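Suture bench notebook – March, pads and spacing

Started at 9:40. Yi-chun Shek had already taken the new pads out of the box from Brarka and put them on the shelf under the window. I used one from the open bag, because the Talik pads that we had before are nearly finished and I want to keep the last ones for comparing.

The purpose for today was only the interrupted stitches on a short straight cut. No running suture, no deep layer. I want to see if the surface of the Brarka pad tears when the knot is pulled down, as it did with the last lot from Talik. In my notes from that time I wrote "cheese", and I think this is still the correct word.

Cut was made with a fresh blade, one pass. I pressed less than usual, because this pad is softer on top than it looks. The dark braided thread is the same as last month, from the Pramanik spool. It is easy to see on the pink, also with the light turned low at the sides. 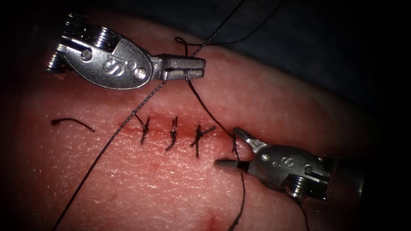 Brarka pad, short cut, three interrupted sutures tied.

Spacing: I am still not satisfied with how I choose the place for the next bite. When I start from the left, I tend to plan only one stitch in advance, and then the right end of the cut gets what is left over. Yi-chun proposes to put the middle one first and then divide each half. I knew this rule from the course in Kultstead but I never make it a habit. Next pad I will do it in this way and write down the difference.

Knots: first throw double, then two single throws in opposite directions. The double throw must lie flat before the second one is pulled, otherwise the loop opens again and the edges move apart. I pull sideways across the cut, and not up. Pulling up lifts the skin layer and after this the holes become long.

Thread length is the thing which costs me most patience. A long tail is always lying where I want to pick up something else, and with a short one there is nothing to hold for the last throw.

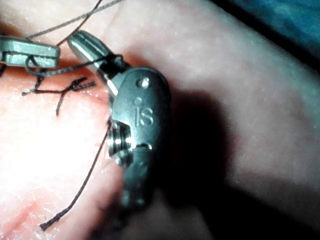 So I will prepare the pieces before the session, all cut to the same length, and keep them on the paper card with the slots. The spool says 100 meters when new and there must be a lot still on it, so we can afford to throw away the ends.

To do:
– label the Brarka bag with the month of opening
– order blades (Yi-chun has the form)
– ask Brarka if pad no. 63 and pad no. 257 in their list are the same material, the text for both is identical
– try one pad with the middle stitch first

Stopped at 11:15. Pad goes in the drawer with the note on it, please do not throw away.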